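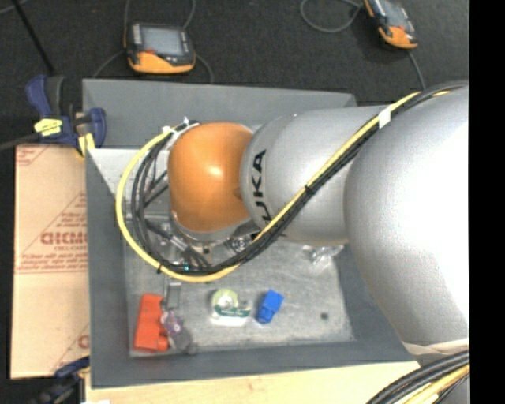 Visita a la casa Hamalix, jornada de puertas abiertas

Desde que vivo en España me gusta apuntarme a las visitas de casas reformadas. En mi país no es costumbre abrir la vivienda a desconocidos, y todavía me da un poco de vergüenza entrar en el dormitorio de otras personas con un folleto en la mano. El 2 de noviembre de 2022 fui a ver la casa Hamalix, que el estudio Lastatmont terminó en primavera y que los dueños aceptaron enseñar durante una mañana.

La casa está en una calle con mucha pendiente, a 4 kilómetros del mar. Desde fuera parece pequeña: una puerta verde, dos ventanas y un muro de piedra que ya existía. Hay que bajar para comprender su tamaño. Se entra por la planta superior y las habitaciones de día están debajo, mirando al jardín, de manera que el visitante llega primero a los dormitorios. Al principio me pareció un orden extraño. Después de recorrerla dos veces me acostumbré y pensé que por la mañana debe de ser agradable bajar hacia la luz para desayunar.

Nos recibieron en grupos pequeños y nos pidieron cubrirnos los zapatos. La persona del estudio que nos acompañaba explicó que la vivienda tiene 150 metros cuadrados y que antes estaba dividida en muchos cuartos oscuros, con un pasillo largo que no servía para nada. El pasillo ha desaparecido casi entero. Queda un trozo de tres pasos, forrado de madera de roble, donde han escondido los armarios de la ropa blanca y la puerta del aseo. Tuve que buscar el tirador con los dedos, porque no se ve.

La escalera es la parte más fotografiada y también la que menos me convenció. Los peldaños son de piedra caliza clara, muy bonitos, pero el pasamanos es una barra finísima de latón que resulta fría y poco cómoda para una mano grande. Una señora de mi grupo bajó apoyándose en la pared. Pregunté si pensaban cambiarlo y me contestaron, con amabilidad, que a los dueños les gusta así.

El salón sí me emocionó. Han quitado el falso techo y se ven las vigas antiguas, lijadas y sin barniz. El suelo es de barro cocido, del taller Abubakar, colocado en espiga y encerado a mano. Cada pieza tiene un tono un poco distinto, entre el rosa y el marrón, y cuando entra el sol se nota mucho. Nos dijeron que se rompieron alrededor de 100 piezas durante la obra y que las aprovecharon para hacer el borde del huerto. Salí luego a verlo y me gustó casi más que el suelo.

Los muebles son pocos. Un sofá bajo de lino, dos butacas heredadas que han vuelto a tapizar en color mostaza y una mesa larga junto a la ventana. Las lámparas pertenecen a la serie Skelell, de papel encolado sobre alambre, y dan una luz muy suave que no supe apreciar hasta que cerraron las cortinas para enseñárnosla. Pregunté el precio de la grande, la que cuelga sobre la mesa: 600 euros. Me quedé callado y seguí caminando.

En la cocina nos detuvimos bastante rato. Tiene dos zonas: una abierta, para sentarse y conversar, y otra detrás de una puerta corredera, donde están la pila grande, la lavadora y todo lo que no se quiere ver cuando vienen invitados. Mi abuela tenía una cosa parecida y la llamaba «la cocina fea». Aquí las dos son igual de cuidadas. Las encimeras son de mármol gris y ya tienen algunas manchas de limón, que los dueños no esconden. Los cajones se abren con facilidad, aunque uno de ellos choca con la puerta del horno si los dos están abiertos a la vez. Lo probamos varios visitantes y nos reímos un poco.

De los baños solo nos dejaron ver uno. El azulejo es verde botella, colocado en vertical, y la ducha tiene una ventana estrecha que da a un limonero. Me hubiera gustado ver también el de los niños, porque en el folleto decía que conservaba el lavabo original de la casa.

La visita terminó en el jardín, con café y unas galletas de anís. Está todavía joven: las lavandas separadas, mucha grava, un olivo sujeto con cuerdas. En abril, según el estudio, volverán a abrir la casa para enseñarlo con las plantas más crecidas, y la reserva se hará otra vez por correo electrónico. La entrada es gratuita, pero las plazas se acaban pronto.

Para quien quiera ir, un consejo práctico: no hay donde aparcar en la calle, y el autobús deja al pie de la cuesta. Yo subí andando con zapatos de suela lisa y había hojas mojadas por toda la acera. La próxima vez llevaré botas y una cinta métrica, que quiero medir el banco de la entrada para hacer uno igual en mi piso.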